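### 4.2 Does a mixed basket tell us anything about sorting?

Mladenović and Kereama claim that three holed boxes, stacked within reach of a basket, are enough to prompt people to sort by kind. We doubt it. Their 200 trials were scored on where things ended up, and the score took no account of how the basket was filled.
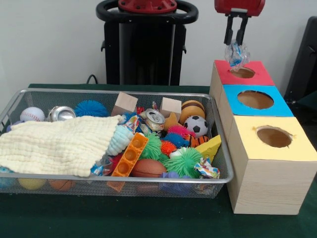
Categories are the weak point of the Merrick scheme, which asks for "toys", "soft things" and "rubbish". A knitted piece might be either of the first two. The crushed can in our basket is rubbish to most adults, yet it lies beside a spiky ball and close to a baseball, and a clear crumpled plastic bag is no easier to place. If the raters cannot agree, a score out of 300 means little.

**Figure 3.** The basket and the stacked boxes.

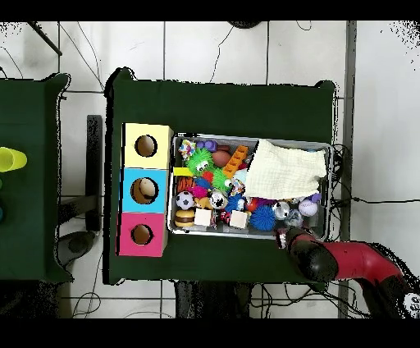 #### 4.2.1 Cover

A second worry is the cloth. Draped over part of the load, it hides whatever lies beneath, and a sorter who takes the visible things first may look orderly by accident. 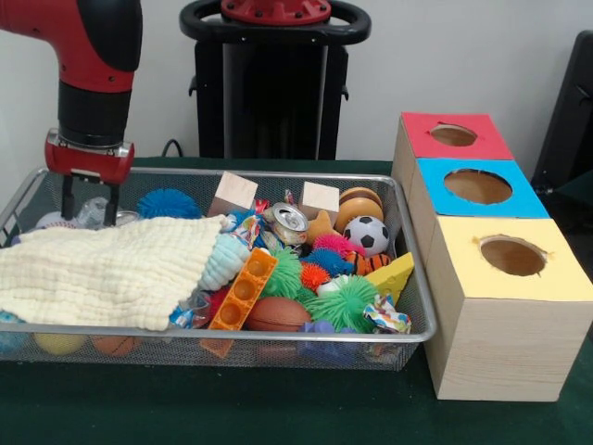 Cosgrove's reply was that cover evens out over many trials. It may, but she gives no figures by layer, and the Drarusar tables stop at the total. We would want each item logged with its depth before accepting the point.

Colour is a further nuisance. Yellow, light blue and pink boxes invite matching by colour, and the scheme has no way of telling that apart from sorting by kind.

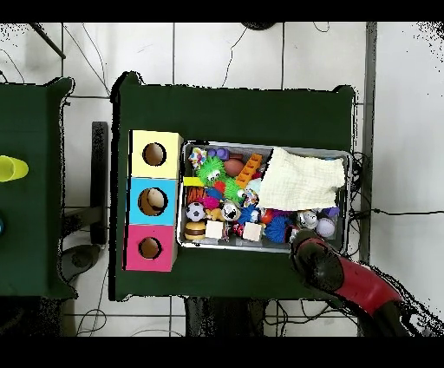

#### 4.2.2 What we would accept

Plain boxes, a fixed filling order and two raters working apart. Until then we treat the reported effect as unproven.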